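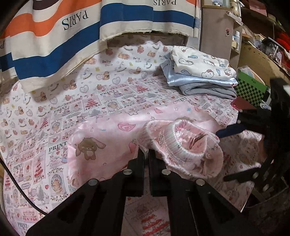

Pink satin with bear, heart and strawberry motifs, on a Christmas print cloth.

Shop visit: Vadent chassis and damper open day

Print this page | E-mail this page

21 September 2021

Vadent opened its chassis shop to license holders and crew members for one day between race weekends. The shop builds and repairs perimeter-frame late models for asphalt short tracks and services dampers for outside teams. Groups were limited to 20 visitors. Ours went through in the morning, starting at the receiving door and ending at the pull-down rig.

Receiving and teardown

Cars come in on their own wheels where possible. Each one is scaled as it arrived, before anything is washed or removed, with the fuel level recorded and a ballast bag in the seat to match the driver. The printed sheet follows the car through the building. The front clip on the plate that morning belonged to a car that had hit the outside wall right front first. The lower control arm mount had moved rearward and up. The mount itself was straight and the rail behind it had taken the bend, a common result on cars where the mount has been gusseted more than the rail it is welded to.

Jaqueline Huerta runs the fabrication side and led this part of the tour. Her rule is that a bent rail forward of the firewall is cut out and replaced. Rails are pulled only far enough to free the hardware. A pulled rail can be brought back to dimension, she said, but it does not come back to the same stiffness, and the team then chases a car that measures correctly and turns differently left front to right front.

Surface plate

The plate is a ground steel table with locating towers bolted at fixed stations. Frames sit on four pads and are clamped at the rear first. Pickup points are checked with a portable arm and compared to the build file for that chassis number. Every repair gets a before and an after file. Teams receive both.

Two things were worth noting. Checks are repeated with the clamps released, and the released numbers are the ones that go in the report. Also, the rear trailing arm brackets are measured with the bolts in and snugged, as the bracket ears on used cars are rarely parallel. Several visitors asked about doing this at home with a string and a plumb bob. Huerta's answer was that string is fine for toe and wheelbase and is of little use for bracket height.

Welding area

Three bays, curtained. Tubing is notched on a mill, fitted dry and tacked in sequence from the center of the car outward. The sequence card is taped to each jig. Door bars go in last. Finish welds alternate sides to hold the frame square, and a frame is left on the jig to cool before the last clamps come off. No one was welding during our walk-through, so the card was explained next to a half-finished rear clip.

Damper room

This was the longest stop. The dyno is a crank type made by Erel, with a load cell above and an electric motor below. Dampers are warmed by cycling until the body reaches a set temperature, then run at a series of speeds. The shop builds mostly on the Unura twin-tube body for its customers in the limited divisions and on a rebuildable monotube for the open ones.

The demonstration used a left rear monotube from a customer car. The complaint on the work order was loose on entry, better after the first run of laps, then loose again. On the dyno the rebound force at low speed was erratic between cycles. The technician bled the gas, pulled the shaft and found a piston band with a flat worn into it and fine debris on the shims. With a new band, clean shims and fresh oil, the curve closed up. He then overlaid it on the sheet from the previous build. Peak rebound read 470 pounds at the top test speed, within 5 pounds of the earlier figure. He would have accepted a wider spread than that on a left rear. On a right front he would not.

Points from the discussion:

- Mark the adjuster position before shipping a damper. Sweeping it to find full closed loses the setting the driver was complaining about.
- Send both dampers from an axle, even if only one feels wrong.
- Gas pressure is checked at room temperature. A gauge reading taken at the track after a heat race cannot be compared to the build sheet.
- Oil color alone is a poor reason to rebuild. Metal in the oil is a good one.

Pull-down rig

The complete car is chained at the frame and drawn down to the attitude it holds in the middle of the corner, with scales under each wheel. The rig records wheel loads, ride heights and camber through travel. The car on it was owned by the Ayala team, which had agreed to let visitors see the screen but not photograph it. We saw two pulls. In the first, the right front bump stop engaged early and the left rear unloaded quickly after that point. A packer was taken out and the second pull showed a smoother transfer, with the stop engaging closer to full dive. The crew chief kept the first setup in the log as a baseline and wanted to run both in practice before choosing.

There was some disagreement in the group about how much of this carries to the track. The rig applies load slowly and leaves dampers out of the result. Vadent's position is that it is a static tool for springs, stops and bar preload, and that the damper work should start once those are settled. I would agree, with the added caution that chain angle matters. The rear chains were reset between pulls and the operator did not record the change.

Tire and wheel bench

Brief stop. Wheels are checked for runout on a hub bolted to the bench, and new tires are measured for rollout at a fixed pressure and then grouped. The stagger chart on the wall is by track. The shop does not soak, buff or otherwise treat tires, and a sign on the door says so.

Questions at the end

Lead time on a front clip was quoted at 5 weeks from deposit, with the tubing supply given as the limiting item. Damper service is quicker and is scheduled by the day the box arrives. The shop closes its order book for new chassis in January and reopens it once the off-season builds are on the jigs. Anyone planning a new car for the opener should ask for a slot well ahead of that.

A seat mount inspection was offered to anyone who had brought a seat. The most frequent fault was undersized washers on the lower mounts, followed by a headrest brace tied to sheet metal. Both can be fixed in an evening.

Parking is on the gravel side of the building. Closed shoes are needed past the office, and safety glasses are handed out at the first door. Bring your own ear protection if the engine room is on the schedule; it was not open for our group.

Print this page | E-mail this page

This site uses cookies to remember your settings and to count visits. By continuing to browse you accept their use.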